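Segmenter des épisodes de préhension sans y laisser ses soirées
Tutoriel Dadine, partie 2 : du flux brut aux phases étiquetées

Vous avez téléopéré votre main robotisée tout l'après-midi, le disque est plein et la personne qui entraîne la politique vous demande poliment où commence la saisie. Vous répondez « quelque part au milieu ». Ce tutoriel s'adresse à vous.

On part du principe que la partie 1 est faite : Dadine est installé, les horloges du bras et de la caméra sont synchronisées, et vos enregistrements s'ouvrent dans la visionneuse Salik sans message rouge. S'il y a un message rouge, retournez à la partie 1. Il ne partira pas tout seul, j'ai essayé.
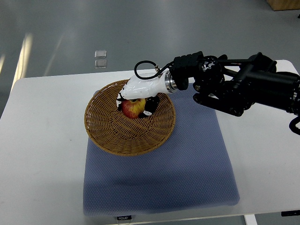

Dunholm, le 21 mars 2026

1. Choisir les phases avant d'ouvrir l'éditeur

La tentation est grande de créer une étiquette par nuance de mouvement. Ma première taxonomie en comptait 28, dont « approche hésitante » et « approche hésitante bis ». Il en reste quatre : repos, approche, contact, transport. Pour une pomme et un panier, cela suffit largement.

Écrivez-les dans phases.yaml, à la racine du projet, sans accents ni majuscules. Dadine accepte les accents à la lecture et les refuse à l'export, ce qui permet de découvrir le problème une fois le travail terminé.

2. Poser l'étiquette « repos »

Le repos est la phase la plus facile à détecter et la plus facile à rater. Le critère par défaut regarde uniquement la vitesse articulaire, si bien qu'un opérateur qui réfléchit passe pour un robot au repos. Ajoutez la condition d'ouverture de la main :

repos = vitesse_bras < seuil_v ET ouverture_main > seuil_o

Lancez ensuite dadine segment --phase repos et contrôlez quelques images à l'œil. Il faut une main ouverte, à distance de l'objet, et un objet posé quelque part de raisonnable.
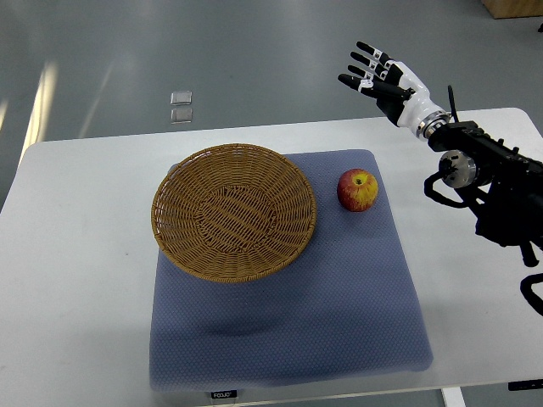

Main ouverte, pomme sur le tapis, panier vide : étiquette « repos » acceptable si la vitesse confirme.

Une image isolée ne dit rien de la vitesse. Gardez donc la courbe affichée sous la vidéo (touche V dans Salik) et méfiez-vous de votre conviction intime, surtout en fin de journée.

3. Séparer approche et contact

C'est l'étape pénible. Le détecteur de Borkowska, livré comme greffon, estime la distance entre l'extrémité des doigts et le masque de l'objet. Il travaille dans le plan de l'image et, vu d'en haut, tout ce qui surplombe quelque chose a l'air de le toucher.

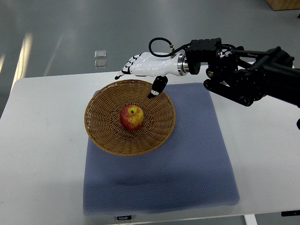

Le seuil de distance se règle dans contact.toml, et la valeur d'usine est d'un optimisme touchant. Avec elle, une main tenue au-dessus du panier peut être comptée comme une saisie alors que le pouce passe à peine le bord et que la pomme, au fond, n'est touchée par rien. Corrigez en exigeant que deux signaux soient d'accord : la distance visuelle et le courant des moteurs de doigts. J'impose en plus une durée minimale de 13 images consécutives, faute de quoi chaque pic de bruit devient un contact et votre épisode ressemble à du morse.

[contact]
distance = "borkowska"
courant = true
duree_min = 13

Si votre main ne publie pas le courant, rabattez-vous sur l'écart entre position commandée et position mesurée. C'est moins propre, mais un doigt qui appuie sur un fruit finit toujours par prendre du retard sur sa consigne.

4. Vérifier les saisies

Relancez la segmentation complète, puis ouvrez la liste des transitions approche → contact. Dans Salik, la touche T saute de l'une à l'autre. Regardez l'image à la transition, puis celle qui suit de quelques pas : les doigts doivent encadrer l'objet.

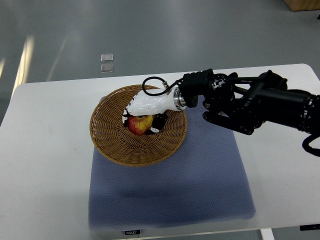 Un doigt noir de chaque côté de la pomme : on étiquette « contact ».

Le passage au transport, lui, ne se décide pas sur les doigts. Prenez la hauteur du poignet donnée par la cinématique directe et déclenchez dès qu'elle augmente pendant que le contact tient. Dans un panier, ne vous fiez pas au masque de l'objet pour cela — les doigts en cachent une partie, et le centroïde se promène au gré des occlusions.

5. Exporter

dadine export --phases phases.yaml --verifier

L'option --verifier refuse les épisodes où un transport n'est précédé d'aucun contact. Lisez le rapport avant de la désactiver. Je sais que vous allez la désactiver.

Problèmes fréquents

Toutes les phases sont décalées du même nombre d'images : l'horloge de la caméra a redémarré en cours de session. Voir la partie 1, section synchronisation.

Le masque englobe la pomme et le panier : ajoutez un point négatif sur le tressage dans l'outil de masque, puis propagez à nouveau.

L'export échoue sans explication : cherchez un accent dans phases.yaml. Il y en a un.

La partie 3, consacrée au rééchantillonnage, est prévue pour juin.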